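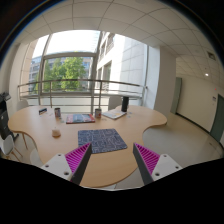 The hand gripper over the round-lobed table, blue mat just above the gap between the fingers.

I spent most of Saturday teaching by hand. You hold the gripper, you do the job yourself, and the recording goes into the pile the robot learns from later. The task this month is tabletop tidying: cups and drink cans for the most part, moved to a spot and let go.

Takumi Fukuda showed me how in June and I still do it his way. Start high with the fingers open. Come down slowly. Close, wait one breath, lift. My first batch was 227 recordings and he threw out 17 of them, nearly all because I had rushed the last few inches. When I rush, my wrist tips over and the fingers come in at a slant.

Cans are easy. Small cups are harder, and I do better coming at them from the side. Books I have mostly given up on. A book lying flat gives the fingers nothing to get under, so I slide it to the table edge first and pinch it there. Anselmo Ccori thinks the slide should be recorded as its own task. He may be right – I have been mixing the two and the labels are a mess.

I also tried remote control at the Rudside office for a week. It was less tiring on the arm but much slower, and I never got used to the delay. With the gripper in my own hand I can manage 22 good ones before I need to put it down.

The count stands at 357. Next I want to change the order I do things in, so that the cup doesn't always come first. I also need to redo the label sheet before Anselmo sees it.

Print this post
E-mail this post

Recent posts
Sore wrists and how I hold the gripper now
A week of remote control at Rudside
Notes on labeling short tasks

Contact | Back to top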